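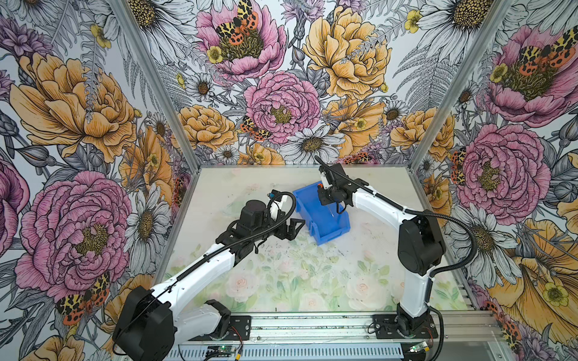

Nightly label export from Cluvano stops partway, no error shown
Status: Resolved
Priority: Normal
Component: Export / scheduled jobs
Reported by: Flestness receiving desk
Assigned to: Panagiotis Petridis
Affected site: Flestness
Not affected: Kirkness

Summary

The scheduled export of item labels from Cluvano to the print share produces an incomplete file. The job status reads "Completed". The file opens normally, has the correct header row, and ends cleanly on a full line, but items created recently are missing. Receiving finds out when a label is requested and the print station answers "Item not in list".

Started in December, shortly after the Makris catalog was loaded. Exact first night unknown, as the print share keeps only the latest file.

Steps to reproduce

Open Scheduled jobs and pick LABEL_EXPORT_NIGHTLY.
Run now, with the saved settings.
Wait for status Completed.
Open labels.csv on the print share and search for any item number from the Makris load.

Expected: item is in the file.
Actual: item is not in the file. Older items are.

Environment

Application server and database server are separate machines, both in the Flestness server room. The print share is on the file server. Kirkness runs its own application server against the same database and writes to its own share. Both sites use the same job definition, or were supposed to. See below.

Log

Entry 1 — P. Petridis

Reproduced on the first attempt. Job log at normal level:

02:00 job start LABEL_EXPORT_NIGHTLY
02:00 connection ok
02:00 query ok
02:01 write ok
02:01 job end status=COMPLETED

No row count is logged at this level. Line count on the output file gives 1,000 data rows plus header. That is too even to be an accident. Ran the job again and got the same count. Deleted the file first and ran it a third time, same count again.

Current assumption is a row limit somewhere between the query and the file. Places to look: the saved query, the job settings, the site profile, the database account, the export writer.

Entry 2 — P. Petridis

Saved query checked. No limit clause. Copied the text into the database console and ran it with the export account. The Makris items come back, so the account can read them and the query selects them. That removes the query and the permissions from the list.

Disk space on the file server is fine. Quota on the share is not set. A full disk would also not stop on a line boundary every time.

Asked Flestness receiving whether anyone had changed the job. Answer was no. The job history screen shows last modified by SYSTEM, which is what it shows for every job that was carried over in the upgrade, so it says nothing either way.

Entry 3 — Flestness receiving desk

Adding to this. It is not always the new items that are missing. This morning we had a pallet of items that have been in the system for years and two of the labels would not print. We have been typing them by hand in the manual label screen, which works but the barcode comes out in the smaller size and the scanner at the dock door does not like it.

Is there a way to get the old file back for today? Deliveries go on until 4:30 PM.

Entry 4 — P. Petridis

The old file is overwritten each night, so it cannot be restored. Workaround until this is fixed:

Use the Kirkness file. Copy labels.csv from the Kirkness share to the Flestness share and restart the print station software. Item labels are identical between the sites. The bin location line will be the Kirkness location and should be ignored.

Copied it just now. Please restart the print station and confirm.

On the older items: noted. The query has no sort order, so the database is free to return rows in any order. If the output is cut at a fixed number, which items get dropped depends on the order that night. New items usually come last, which is why they looked like the cause. The Makris load did not break anything by itself. It pushed the total past the limit.

Entry 5 — Flestness receiving desk

Restarted. Labels print. Bin line is wrong as you said, we are crossing it out with a marker.

Entry 6 — P. Petridis

Kirkness file has the full set. Same database, same query text, different result, so the fault is local to the Flestness application server or its settings.

Exported the job definition from both sites and compared them line by line. Differences:

output_path differs (expected)
site_code differs (expected)
profile: Flestness has DEFAULT_EXPORT, Kirkness has SITE_EXPORT

Both profiles exist at both sites. Opened DEFAULT_EXPORT in the admin screen. The fields shown are delimiter, text encoding, date format, and decimal mark. There is no field for a row limit. SITE_EXPORT shows the same fields with the same values.

Switched the Flestness job to SITE_EXPORT and ran it. Result: still truncated, same row count.

Switched it back. One change at a time.

Entry 7 — P. Petridis

Turned on detailed logging for the export component and ran the job again. Relevant part:

export.writer open labels.csv
export.writer profile=DEFAULT_EXPORT
export.writer preview=true source=server
export.writer max_rows=1000
export.writer rows_written=1000
export.writer limit reached, closing
export.writer close ok

So the writer thinks it is making a preview. Preview mode is meant for the on-screen sample in the job designer, where the row cap is intended. "source=server" means that the value was not taken from the job or the profile but from the server configuration file.

Checked the configuration file on the Flestness application server. No line for preview. Checked the override directory. Two files there: one for mail settings, current and correct, and one named local-export.conf containing a single line:

export.preview.force = true

The file belongs to the service account. The modified date matches the test period before the last upgrade, when exports were being tried without filling up the share. It was harmless for as long as the item list was shorter than the cap.

Kirkness has no such file.

Entry 8 — P. Petridis

Renamed local-export.conf to local-export.conf.off. Ran the job without a restart. Still truncated. Override files are read only at service start, so this was expected but worth ruling out.

A service restart logs out every user at the site. Scheduled for 6:15 PM, after receiving closes.

Entry 9 — P. Petridis

Restarted the Cluvano application service at 6:15 PM. Service did not come back up.

Startup log:

config: reading overrides
config: unexpected entry local-export.conf.off
config: startup aborted

The override reader does not skip unknown extensions. It stops. Moved the file out of the directory completely, to the admin home directory, and started the service again. Came up normally. Total time down was 8 minutes. One user at the office was still logged in and lost an unsaved purchase order, which has been entered again.

Ran LABEL_EXPORT_NIGHTLY by hand with detailed logging still on:

export.writer preview=false source=default
export.writer max_rows=none
export.writer close ok

Output compared against the console query. Row counts match. Sorted both by item number and ran a file compare, no differences.

Flestness bin locations are correct in the new file. It has replaced the Kirkness copy on the share.

Entry 10 — Flestness receiving desk

Printed a handful of Makris items and the two old ones from before. All good. Full-size barcode, correct bin. Dock scanner reads them.

What do we do with the labels we crossed out? There are 29 cartons already on the shelves with a marker line through the bin.

Entry 11 — P. Petridis

The barcode on those labels is valid. It carries the item number only, no bin. They can stay as they are. If you prefer to replace them, print by item number from the normal screen. Do not use the reprint button, as reprint sends the stored label image and you will get the Kirkness bin again.

Entry 12 — P. Petridis

Scheduled run at 2:00 AM completed without truncation. Compared with the console query again in the morning, no differences. Detailed logging turned off. It writes a line per row for some of the other export jobs and had already made a large file overnight.

Checked the other scheduled exports at Flestness for the same problem. Forced preview applied to all of them, but only the label export was over the cap. The supplier list and the open order list are both well under it and were complete. The stock valuation export does not use the same writer.

Root cause

Leftover override file from pre-upgrade testing on the Flestness application server forced all exports into preview mode. Preview mode stops at 1,000 rows and reports success. The Makris catalog brought the item list above that number.

Contributing factors

Job status is COMPLETED in preview mode, with no warning at normal log level.
Row counts are not logged at normal level.
Override settings are not shown in the admin screen.

Resolution

Override file removed, service restarted, export verified by file compare.

Follow-up

Sort order added to the saved query (item number, ascending) at both sites, so that a shortened file would at least be shortened in the same place every night. Done.

Print share to keep previous files instead of overwriting. Open, waiting on a decision about how many to keep.

Request sent to the vendor to log the row count at normal level and to show a warning when preview is forced. Open. Vendor replied that forced preview is "working as designed" and moved the rest to the feature list.

Upgrade checklist changed: list the contents of the override directory before and after, and get an explanation for each file. Done for Flestness. Kirkness checklist is a separate document and still has to be edited.

Note for anyone who finds this by searching on the startup error: "unexpected entry" in the override directory is fatal for any file that does not end in .conf. This includes editor backup files. Make your backup copy somewhere else.

Entry 13 — Flestness receiving desk

One more question, not sure if it belongs here. The manual label screen still prints the small barcode. Is that the same problem?

Entry 14 — P. Petridis

No. The manual screen uses its own template, and the small barcode is set in the template. Please open a separate ticket and attach a printed sample and the template name, shown at the bottom left of the manual label screen.

Closing this one. The share retention item will be tracked separately.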